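Second floor inspection, Dulladis building
Rooms 200 to 205, corridor and landing
Checked by: Raquel Ramalho
Key: OK / Not OK / Can't tell

Can't tell means exactly that. Last time several of these were changed to OK in the typed-up version. Please leave them as they are.

WAY OUT

Corridor clear along its full length
Not OK. A stack of flattened boxes outside 200 and a folded table behind the landing door. I was told the table is "going in April". It was told to me in those words last year too.

Landing door closes by itself
OK, from fully open. From half open it stops short of the latch. The form only asks about fully open, so it gets its OK, but I would not rely on it.

Exit signs lit
OK.

Exit signs pointing the right way
Not OK. The sign by 205 points people towards the store cupboard. Jasel moved the cupboard door during the refit and left the sign where it was. Their completion sheet says "signage reviewed". Reviewed by whom, and facing which direction?

Evacuation plan on the wall matches the floor
Not OK. Same cupboard, same problem.

FLOORS AND TRIPS

Floor covering sound, no lifting edges
OK in the rooms. Carpet strip at the top of the stairs is loose on the left and has been taped. Tape is not a repair. I have now written that on 3 of these forms.

Nothing left on the floor where people walk
Not OK in the mural room. Small things are easy to miss on a patterned floor, and a bottle lying on its side will roll when trodden on.

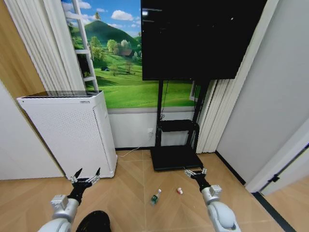
Mural room: small plastic bottle on the floor, green label, white cap.

Cables routed away from walkways
Not OK in 200, where an extension lead runs straight across the doorway under a mat. A mat hides a cable and does very little else for it. Everywhere else OK.

Spill kit on the floor and complete
Can't tell. The box is there and has a seal on it. The seal says complete. I didn't break it to find out and I'd like to know when anybody last did.

ELECTRICAL

Portable items labelled with a test date
Not OK. Barros supplied a list saying every item on the floor had been tested. I picked plugs at random and found a kettle and a desk fan with no label at all. Either the labels fell off, which is possible, or the list was copied across from the year before. The kettle is newer than the list, so I know which I think.

Plugs and sockets undamaged
OK, apart from a cracked faceplate in 205, low down by the radiator. I have asked for that socket to be switched off at the board until it's changed, and for someone to tell me it has been done, as opposed to telling me it will be.

No extension leads plugged into extension leads
Not OK in 200. It's the lead from under the mat again, feeding a second one behind the desk. The person who sits there says it has been like that for ages and nothing has happened. I'm sure that's right. It isn't the test.
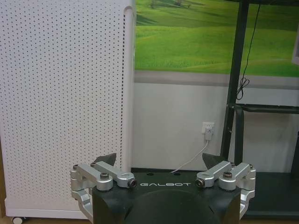
The same goes for the charger left on top of the paper stack by the printer. Nothing has happened there either. I unplugged it, moved it to the shelf and left a note, and when I passed again on my way down it was back on the paper with the note underneath it.

Mains board accessible
OK. Key on the hook, tag on the key, tag readable.

AIR AND HEATING

Windows open and close
OK in 200. In 205 one opens and the other is painted shut. Counted as a pass on the old form under "windows open". I'm counting it as Not OK.

Vents free of dust and not blocked
Not OK. The ceiling vent in the corridor has a visible fringe of dust. Vendari clean these under the contract and the sheet inside the cupboard is signed for every visit. All the signatures are in the same pen.

Portable air units standing level, with space to breathe
OK as found. Anything on wheels gets pushed about, and a unit that was fine in the morning can be flat against a curtain by four. Staff to have a look when they lock up.
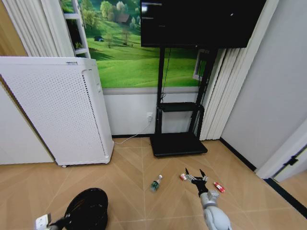 Mural room: air purifier on its caster wheels, curtain and shelving on the far left.

Filters changed on schedule
Can't tell. There is a schedule. There are no old filters, no delivery notes for new ones, and the only answer I had was that somebody "does it in batches". I'd like one delivery note. I'm not asking for a lot.

Radiators secure and not too hot to touch
OK.

WALLS, SHELVES AND TALL FURNITURE

Freestanding shelving fixed to the wall
Not OK in 200. It rocks when the door shuts. 2 brackets were ordered and I was shown the order, which is nice, but the shelving can't tell that they've been ordered.

Heavy items stored low
Not OK. Boxes of paper on the top shelf in 205. Moved down while I was there, with some sighing.

Screens on mobile stands: wheels locked, stand steady
Can't tell. I didn't get round to trying the wheels. The usual answer is that they are locked because nobody moves them, and to my mind that's a guess about wheels. To be tried by hand at the next visit.

Wall finishes sound, no loose panels or trims
OK where I looked. I did not look behind furniture.
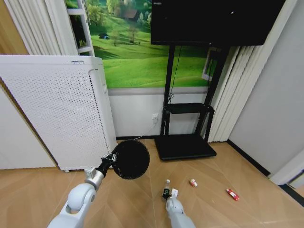
FIRST AID AND PAPERWORK

First aid box stocked
Not OK. Plenty of triangular bandages, no plasters. People take the plasters and the list inside the lid stays ticked.

Named first aider on the notice
Not OK. The person named has left.

Accident book in place
OK. No entries. On a floor with that carpet strip I don't find this as comforting as I'm supposed to.

Actions from last inspection closed
Not OK. Marked closed: the exit sign, the carpet strip, the extension lead. See above for all of them. From now on I won't accept an action as closed without seeing it myself or having something in writing from the person who did the work, with their name on it.

Copies to: Jasel (sign, plan), Barros (test list), Vendari (vents, filters).
Reply wanted before the April visit. "Noted" does not count as a reply.

R. Ramalho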